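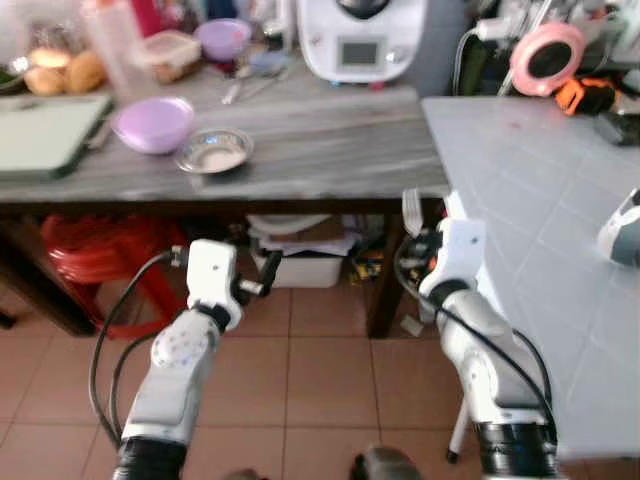

I spent most of November on a bug that was, in the end, a sort order.

Grornero is the planner I keep complaining about here. It takes a job like "put the fork in the bowl," chops it into steps, and hands each step to whichever arm can reach. The handing out is done by a small piece called Mikuš, which I wrote in one evening and have been paying for ever since.

The symptom was dithering. Left arm gets the step, starts to move, gives it back. Right arm takes it, thinks about it, gives it back. I have been in meetings like this. One run traded the same fork 84 times before the timeout put everyone out of their misery.

First I blamed perception, as is traditional. A white plastic fork in a white gripper is a rotten thing to segment, and two lavender bowls on one table don't help, because the tracker likes to swap their IDs whenever an arm passes in front. So I spent a week on the tracker. It got better. The dithering stayed exactly the same, which I took personally.

Then I logged the cost for each arm at every tick. They were nearly tied, and each replan nudged the tie the other way. Mikuš sorted by cost and took the top one, with no memory of what it had said 100 milliseconds earlier. The fix is 3 lines: whoever has the step keeps it unless the other arm is cheaper by a real margin. I picked the margin by trying numbers until I liked one.

I replayed some 149 old logs with the change in. The trading is gone from all but two, and those two are a stale transform, so they belong to a different bad evening.

The tracker work is staying in, partly out of spite. Next up is the grasp timeout, currently a constant with the comment "fix later" beside it, in my own handwriting so to speak.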